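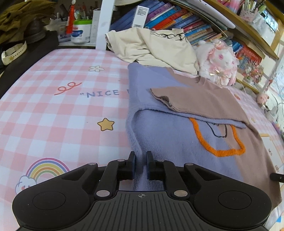
# Casual mender and knitwear sorter, Sestside Mending Room

We're looking for someone to join us at the Mending Room in Sestside, two or three mornings a week, starting in November and carrying on through the winter if we all get along (and we usually do). It's a paid casual position, and you'd be working with a small crew who have been at this for a good while now and who will talk your ear off about darning wool if you let them.

Some background, for anyone who hasn't been up the stairs above the old Hellwig shoe shop. People bring us the clothes they can't bear to part with, mostly jumpers and cardigans and children's knits, and we wash them, mend them and send them home again. Last winter we finished 117 pieces, which was a lovely number for us and also a few more than our shelves could hold! The favourites tend to be the ones with a bit of colour and character, the animal patches and the stitched-on faces, and those take patience, as a stitched outline can pull out of shape if you tug at the wrong end.

## What the work is like

- Sorting what comes in by fibre and by the kind of repair needed
- Hand washing and drying flat
- Darning elbows and cuffs, picking up dropped stitches, reattaching patches and buttons
- Writing a short note to go home with each piece, so the owner knows how to look after it

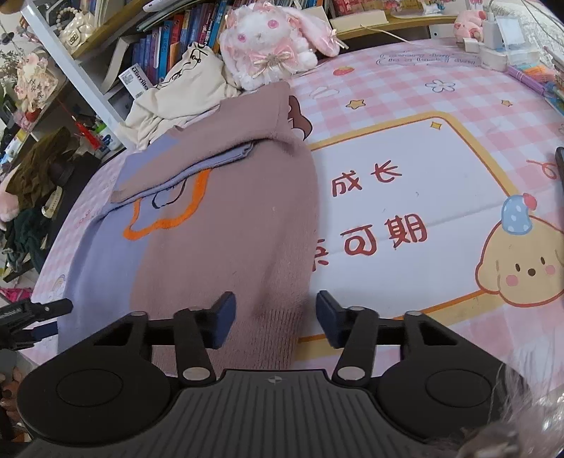
You don't need a certificate or years in the trade. We'd like you to be able to knit and purl without looking too hard, to sew a neat whip stitch, and to own up when a colour match isn't quite right, which happens to all of us with pinks. If you've never done Swiss darning we'll teach you over your first few shifts, and there's a box of practice swatches that has been through many hands.

The room is warm and has good light until mid-afternoon. It's up 27 stairs with no lift, I'm sorry to say, and we do wash with lanolin soap, so please let us know if wool or lanolin bothers your skin.

## Hours and pay

Shifts run from 9 am to 12:30 pm, with a proper tea break in the middle. Pay is $81 a shift during the training period and goes up a little once you're working on your own. You choose your mornings a fortnight ahead, and we're pretty understanding about school holidays.

## How to apply

Drop a letter in at the Wurex Street door, or leave one at the front counter of the Sestside library. Tell us a bit about yourself and something you've mended, even if it came out crooked. A small sample is welcome too, and we'll give it back when you come in for a chat. Applications close at 5 pm on the last day of October.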